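Work and Automation, handout for session 3

Right, so last time we got as far as the ropewalks and the people who turned the wheel, and I promised we'd spend this session in a kitchen. A canteen kitchen, to be exact: the one at Clellulport, where I spent most of November in a hairnet getting in everybody's way. Please read this before the seminar (the Hervieu chapter can wait if you're short of time, this can't).

First, a bit of background. Clellulport feeds up to 1839 people on a full day, nearly all of them at lunch. The job that was picked for automation was cold plating: putting the starter and the small items on the plate before it goes out to the counter. Cooking was never on the list. When I asked why, I got a shrug and "plates are easier". Keep that in your margin, we'll come back to it when we talk about who gets to say which jobs are easy.

The project was called Pleltedero, and the plan had 4 stages:
1. watching the platers work
2. rehearsing the moves in simulation
3. one station on the real line, mornings only
4. the full line, if the staff reps agreed

I was there for the first two, and the second is where it got interesting for me! The platers were asked to sit with the software people and comment on the simulated runs. Now, these are people who had never been asked to describe what their hands do. One of them told me she went home with a headache from trying to put it into words. How do you know when to let go? Which hand goes first? What's the other one for while it waits? She'd been doing it since she left school and had no names for any of it.

So here's my first question for you: is that work? Clellulport paid it as training time, at the ordinary rate. Benoît Chevalier, in the reading, would call it a transfer of skill and say it ought to be bargained over like anything else. I'm mostly with him, though I think he skips over how much some of them enjoyed it. (You'll find people in your own interviews who enjoy things they "shouldn't". Write it down anyway.)

Second thing, the rota. Before Pleltedero, platers swapped stations after the break. With rehearsal sessions in the timetable the swaps got patchy, and the same few people ended up on hot trays all shift. Small change, lots of bad feeling. Look for this sort of thing in your own case, it's hardly ever in the project plan.

For the seminar, bring half a page on a task you've done for money and which bit of it you'd struggle to explain to a stranger. Mumeo group, you're presenting first, sorry!
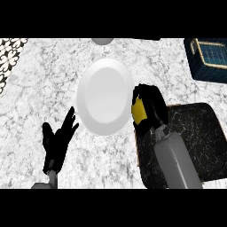

Jérémie Vidal: I'd push back a little on the training rate. We had the same argument at my place and settled on a higher one, but then only the senior staff got picked for the sessions and the younger ones felt shut out. Could we talk about who gets chosen as well as what they're paid?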